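Section 7. First Use and Seasoning of the Grornano Induction Cooktop

7.1 Before You Begin

Read this section in full before connecting the cooktop to power. The Grornano must be installed on a level, heat-resistant surface with a clearance of at least 7 inches on all sides. Installation in a cabinet recess is covered in Section 5 and must be carried out by a Clalcombe service agent.

Remove the protective film from the glass and the two foam strips from beneath the control panel. Keep the strips if you expect to move the unit.

7.2 Checking Your Cookware

The cooktop heats only cookware with a magnetic base. To check a pot or pan:

1. Hold a household magnet against the underside of the base.
2. If the magnet holds firmly, the item is suitable.
3. If the magnet holds weakly or slides, the item may heat slowly or unevenly. Use it for low settings only.
4. If the magnet does not hold, do not use the item.

Note: Painted or enameled cookware may be used if the base passes the magnet check. Chips in the enamel on the underside can scratch the glass.

7.3 First Heating

A faint odor is normal during first heating and comes from the sealant around the glass. Open a window or run the range hood until it clears.

1. Fill a suitable pot with around 500 milliliters of cold water.
2. Center the pot on the front cooking zone.
3. Press POWER. The display shows a single dash.
4. Press PLUS until the display reads 212. The temperature is shown in degrees Fahrenheit.
5. Leave the pot uncovered until the water boils, then press HOLD.
6. After five minutes, press POWER. The fan continues to run for a short time.
7. Repeat for the rear zone.

Caution: The glass remains hot after the pot is removed. Do not touch the cooking zone while the letter H is shown on the display.

Caution: Do not heat an empty pot. The automatic shutoff may not act quickly enough to protect a thin base from warping.

7.4 Using the Warming Setting

The lowest setting holds food at 115 degrees and is intended for melting chocolate, softening butter, and proofing dough. It is not suitable for keeping cooked meat, rice, or soup ready to serve. Cooked food must be held at a higher setting or refrigerated.

Place the lid on the pot when warming dough - the surface will otherwise dry out. When removing a lid from any hot pot, lift the far side first so that steam is directed away from the face and arms.

7.5 If the Display Shows a Code

E1: No suitable cookware detected. Repeat the check in 7.2.
E3: The fan intake is blocked. Switch off, clear the intake, and wait ten minutes.
E6: Internal fault. Disconnect the unit and contact the Brukent service desk.

Customers who purchased the earlier Akl model should note that its codes differ and that the two manuals are not interchangeable.

Reader comments on this section are published below as received.
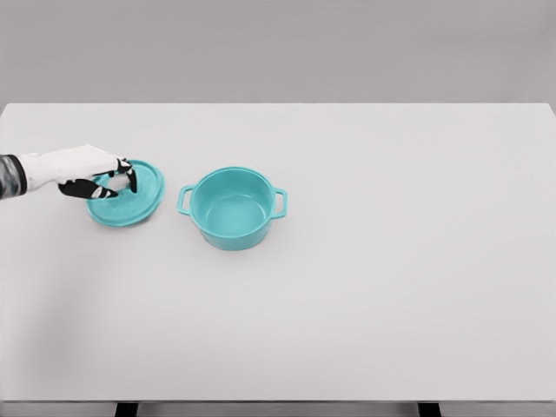

Obsa Wolde: Step 5 should mention that HOLD has to be pressed for a full two seconds. I kept tapping it and the zone went back to the dash each time. The rear zone on mine also showed E1 until I moved the pot slightly toward the wall, although the same pot had worked on the front zone. Please add a line about that to 7.5.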